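Ticket 2606 — Handicap index not updating after member rounds
Site: Prasville golf club
Product: Troda scoring, club edition
Opened: 14/11/2018
Priority: 3
Status: Closed

Club reports that scores entered at the pro shop desk save fine but the member's handicap index stays the same. Started after the September course re-rating.
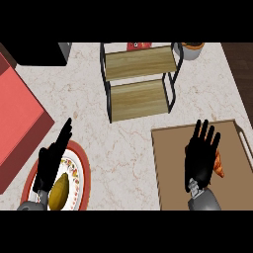
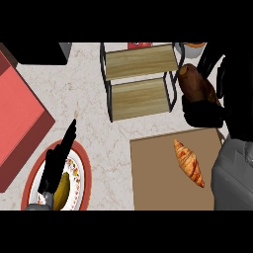 Countertop with the red-rimmed plate, both attachments.

Checked so far:
Score entry log — all rounds present, none rejected.
Nightly job — runs and finishes with code 696.
Course table — the Pichon course has two records, old rating and new.

Code 696 means the job found more than one active rating for the same set of tees and skipped those rounds. The old record was never given an end date. The Clitness course has one record and its rounds post as expected.

Fix: set an end date on the old Pichon record, cleared the skip list, ran the job by hand. First pass stopped at 200 rounds, the default batch limit. Raised the limit and ran it again. 2,606 rounds processed, no skips.

Club checked several members against their paper cards and the index now matches. Asked them to leave the batch limit where it is until the next update.

Closing. Reopen if 696 shows up again in the nightly log.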